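改编之难，难在沉默
——影片《盐仓》从小说到银幕的六年

本刊特稿

在“根据真实事件改编”几个字频繁出现于片头的今天，观众对于真实的要求也在悄然变化。一部影片公映之后，关于人物原型、事件年代、地点出处的追问往往先于对表演和摄影的讨论。导演利博尔·弗拉贝茨（Libor Vrabec）的新作《盐仓》自五月进入院线以来，同样面对这样的提问：片中那座位于河口的盐仓是否存在过？保管员一家的遭遇有无原型？影片结尾处那封没有寄出的信，究竟出自谁的手笔？

影片的出品方为阿图斯影业（Atus），联合制作方为福韦尔制片公司（Fovel）。片头字幕只注明“改编自安纳普尔娜·波杜瓦尔（Annapurna Poduval）同名小说”，没有使用“真实事件”的表述。据制片方介绍，这一措辞经过两家公司法务部门与原作者的多次磋商，最终由原作者本人确定。波杜瓦尔在接受本刊采访时表示，小说的素材部分来自她外祖父保存的账簿，但书中人物无一与真人对应，她不愿意观众带着核对户籍的心情走进影院。

账簿与小说

波杜瓦尔的外祖父曾在河口小镇阿鲁穆甘（Arumugam）的一家盐栈任司账。盐栈歇业后，账簿随家人几经搬迁，留存下来的共有2,677页，多数为收支流水，间或夹有抄录的家信、药方和潮汐时刻。波杜瓦尔最初整理这批材料，目的是编写一份供家族内部传阅的目录。她在整理过程中注意到，某一年雨季前后的账目笔迹发生了变化，原本工整的数字变得潦草，支出栏里反复出现一个只写了首字母的名字，两个月后，这个名字便不再出现。

小说由此发端。作者没有去考证首字母背后是何人，而是围绕这段空白虚构了保管员纳拉、他的妻子以及寄居在盐仓阁楼里的外乡测绘员。全书以账目的形式分章，每章开头列出当日的进出数量，随后才进入叙事。初版印数为3,000册，由规模不大的赫内尔出版社（Henel）发行，出版当年未引起广泛关注。两年后小说获得再版，译本陆续问世，弗拉贝茨便是在译本的校样阶段读到了这部作品。

弗拉贝茨此前以纪录片为主业，仅执导过一部剧情长片。他对小说的兴趣首先来自结构。他认为，账目是一种极为克制的叙述，记账的人只写发生了什么交易，不写为什么。这种克制放在纸面上可以由读者自行补足，放到银幕上则必须寻找另外的办法。

三稿剧本

改编工作历时六年，前后形成三稿剧本，彼此差异之大，几乎可以视为三部不同的影片。

第一稿由弗拉贝茨独立完成，采用旁白贯穿全片，旁白内容大量取自小说原文。原作者读后提出异议，认为旁白将书中刻意留白之处逐一填满，人物失去了犹豫的余地。第二稿转而取消旁白，增设了一名当代女性角色，由她在翻阅账簿的过程中引出往事。这一双线结构得到投资方的肯定，前期筹备也一度据此展开，勘景、试装和部分道具的制作均已启动。

然而在剧本围读阶段，主创人员普遍感到当代线索过于工整。翻阅账簿的女性角色承担了解释的职责，每逢往事出现疑点，她便代替观众提问，继而代替影片作答。弗拉贝茨在围读结束后的一个星期五通知制片方，他打算放弃这条线索。已经签约的演员改饰他角，筹备周期因此延长，福韦尔制片公司正是在这一时期加入项目，分担了增加的费用。

第三稿即目前的版本。剧本删去了全部当代内容，将时间压缩在一个雨季之内，对白总量不足第一稿的三分之一。波杜瓦尔参与了这一稿的修订，但未署编剧之名。她对本刊说明，小说与影片应当各自负责，署名会让人误以为影片是小说的定本。

谁在讲述

影片公映后，评论界争议最为集中的是叙述视角。小说以保管员纳拉的第三人称有限视角展开，读者所知从不多于纳拉。影片则将视角分散给三名主要人物，同一场晚饭在片中出现了三次，每次的座次、先后和谈话的重点都略有不同，而影片并不指明哪一次更为可信。

支持者认为，这一处理准确把握了原作的精神。账簿只记录交易的结果，不记录参与者各自的理解，三次晚饭恰好对应了同一笔账在三个人心中的三种含义。反对者则指出，小说的力量来自纳拉的无知，当影片让观众看到测绘员独处时的神情，悬念便随之消散，结尾的那封信也由沉重的发现变成了迟到的确认。

两种意见均有其道理。就本刊的观察而言，影片前半段的多重视角运用得较为从容，尤其是测绘员初到盐仓的段落，镜头在量绳、脚步和门后的呼吸声之间转换，人物尚未交谈，关系已经成形。后半段则稍显拘谨，第三次晚饭与第二次之间的差异过于细微，普通观众在一次观影中恐难辨识。

关于那封没有寄出的信，小说与影片的处理也截然不同。小说全文引录了信的内容，篇幅长达数页，语气由客套渐至恳切，末尾忽然中断。影片只让观众看到纳拉的妻子将信折起，放入账簿，画面随即转向涨潮的河口。信中写了什么，影片自始至终未作交代。弗拉贝茨坦言，这场戏曾经拍摄过朗读信件的版本，演员的完成度很高，剪辑时保留到了倒数第二个版本，最终仍被舍弃。

声音与节奏

对白既已大幅削减，声音便承担了更多的叙事职能。影片的声音设计以环境声为主，音乐仅在片头和片尾出现。盐粒落入木斗的声音在全片中多次重复，并随人物处境的变化调整远近和密度。声音部门在后期制作期间建立了独立的素材库，收录潮水、雨声、绳索摩擦与各类器物的声响，再依据剪辑的进度逐段筛选。

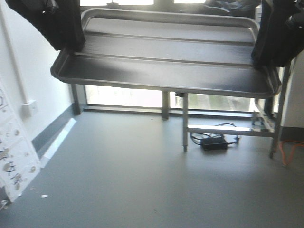 剪辑阶段面临的主要困难是节奏。初剪版本长达三个多小时，保留了大量劳作段落。弗拉贝茨出于纪录片的工作习惯，倾向于让一个动作完整地发生；发行方则担心影片过长会影响排映场次。双方最终商定的版本为两小时零四分，劳作段落被拆分后散置于全片，不再集中呈现。这一调整的得失尚可讨论。散置之后，影片的行进更为均匀，但小说中那种由重复劳动积累起来的疲惫感有所减弱，纳拉在第四个满月之夜的爆发也因此显得略为突兀。

值得肯定的是，影片在节奏上没有迁就惯常的悬疑片模式。测绘员的失踪发生在全片过半之处，没有配乐提示，也没有反应镜头，观众与盐仓中的其他人一样，是在次日清晨点数饭碗时才意识到少了一人。类似的段落在片中尚有数处，均体现出主创人员对原作叙述方式的理解。

表演方面，三名主要演员均非职业明星。饰演纳拉的演员长期从事舞台工作，肢体沉稳，声音却始终压得很低，与人物的谨慎相称。饰演妻子的演员台词最少，戏份却最重，影片后三十分钟几乎完全依靠她的行动推进。相较之下，测绘员一角的刻画稍嫌单薄，其来历在小说中有整章的铺垫，影片仅以两句对白带过，未读过原作的观众或许难以理解他为何迟迟不肯离开。

读者与观众

影片公映带动了原作的销售，赫内尔出版社已安排第三次印刷，并在新版中附录了部分账簿的影印件。影印件共选取十六页，其中包括笔迹发生变化的那一页。出版社在编辑说明中强调，影印件仅供参考，不构成对小说情节的佐证。

阿鲁穆甘当地的反应较为平和。镇上的公共图书室在影片上映期间举办了小型展览，陈列旧式量器和盐栈的票据，开展首月登记的参观者为1,472人，其中不少来自外地。部分年长的居民对影片中盐仓的格局提出了不同看法，认为仓门应当朝向河道上游。影片美术部门此前曾就朝向问题查阅资料，最终出于采光和调度的考虑，选择了与史料不同的方案。

对于真实与虚构的界限，波杜瓦尔的态度始终一致。她在新版后记中写道，账簿里那个只有首字母的名字，她至今不知道属于谁，也没有继续查找的计划。有读者来信提供线索，称自己的家族中有人姓名与之相符，她逐一回信致谢，并在信中说明，小说里的测绘员是另外一个人。

弗拉贝茨目前正在筹备下一部作品，题材仍与档案有关，但不再是文学改编。阿图斯影业表示将继续参与投资，具体开机时间尚未确定。《盐仓》的院线放映将持续至本季结束，随后转入艺术影院联盟的巡回放映，映后交流的场次由各影院自行公布。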